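Insaurralde Parts Reuse Project
Progress report to the Clinetis Fund
10/08/2020

Summary

Work in this period covered sorting, the condition of the bins and benches, and the stock list. Sorting is on schedule. Repairs to the bins are behind, and we ask below to move a small part of the budget to cover them.

Sorting

The Unen store sent us 477 mixed pieces at the start of the period. Of these, 269 have been checked, cleaned and entered in the stock list. Another 51 were set aside as damaged and will go back to Unen with the next delivery. The rest are still in their cartons and are next in line.

Red and green pieces are still sorted at the same station. We had planned to split them between two stations, but the second bench came late. It is in place now – the change will be made in October.

Stock list

The list has been moved to the Rellex format as the fund requested. Old entries were carried over without changes. There were 31 duplicates, all removed. Labels for the shelves have been printed but not put up.

Bins and work surfaces

The wooden work surfaces are sound and need nothing. The metal bins are usable but show wear. On the sloping panel between the two bins the light coating has worn down to dull bare grey toward the bottom, and the edge of the worn area is chipped. There is also a thin dark scratch with branches in it. The bin floor is scuffed, with dark smudges by one of the small holes, and the right wall has a scraped patch.

We propose recoating the panel first and leaving the floor as it is until next year.
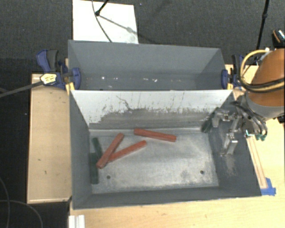 Budget

Spending is within the approved amount. We ask to move the unused part of the transport line to repairs. No additional money is requested.

Next period

Finish the remaining cartons, put up the shelf labels, and send the damaged pieces back to Unen. The next report will include the repair quote.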